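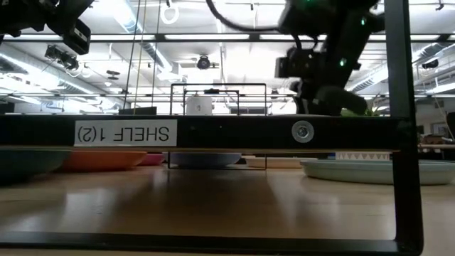

Liya Degefa wrote:

> I still think we should take the Broteck offer. Their ambassador programme
> pays the hall hire for June, gives every speaker a travel allowance and
> puts our name in front of their whole mailing list. All they want is the
> hashtag and a short opening slot. We have 80 people on this list and a
> good share of them have never been to a conference outside their own
> city. Can we please not talk ourselves out of it again?

Liya, I've read the offer twice now and I'm not there yet.

The opening slot isn't short. Page 4 of the PDF says "keynote and fireside conversation", and when I asked Bethel how long that ran at the Holtesley meet-up last year she told me it ate most of the morning. The local speakers got whatever was left before lunch, and two of them were bumped to a side room.

Then there's the hashtag. Under the terms as I read them, anything posted with it can be reused by Broteck in their own campaigns, with no end date. I wouldn't sign that for myself and I'm certainly not going to sign it for a room full of people who thought they were posting about a friend's talk.

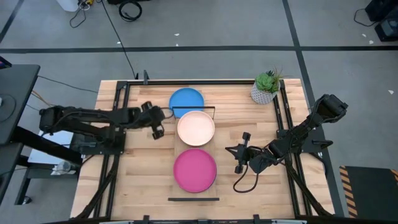

The travel allowance is paid as a reimbursement, 18 weeks after the event. For anyone flying in from Addis or Kampala that amounts to lending Broteck the fare. Kalkidan raised this in the comments on the draft and got a smiley face back from their programme person.

As for reach, I've asked for numbers and been sent the word "engagement" in several colours. How many on their mailing list live anywhere near us? How many opened the last one? If they've got good figures I'd expect them to be keen to share.

What I would support:

- a logo on the programme and a table in the foyer, for a flat fee
- no keynote, though they can submit a talk like everybody else
- travel money paid up front, through our account
- our own hashtag, with no reuse clause

Adanech reckons they'll walk away from that. Maybe so. The Woldegiorgis centre quoted us a rate we could cover from tickets if we drop the second day, and I'd sooner run one good day than two with somebody else's name on the lanyards.

Happy to be shown I've misread the terms. Could whoever has the signed Holtesley agreement send it round before we vote? I've only seen the draft.

Mebrat Weldu
15 January 2023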